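Vendors of laundry arms sell on cycle time. Istora quotes up to 83 garments per shift for its two-arm folding kit, and buyers compare that figure with Marwat's. I think it is the wrong figure to buy on.

Folding is the easy half. The cost sits in the regrasp – finding two points that leave the cloth flat enough to fold.
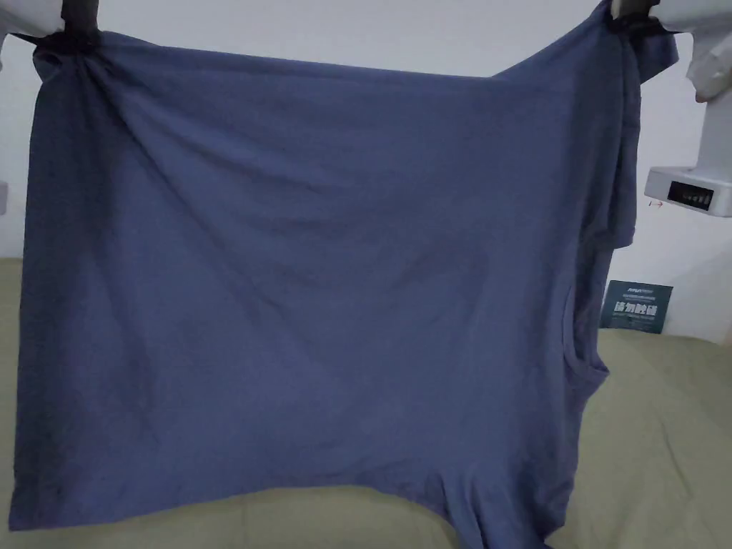

*T-shirt held sideways between two grippers, over a bed.*

Istora should publish regrasps per garment, by fabric. Until it does, I would lease the kit and not buy it.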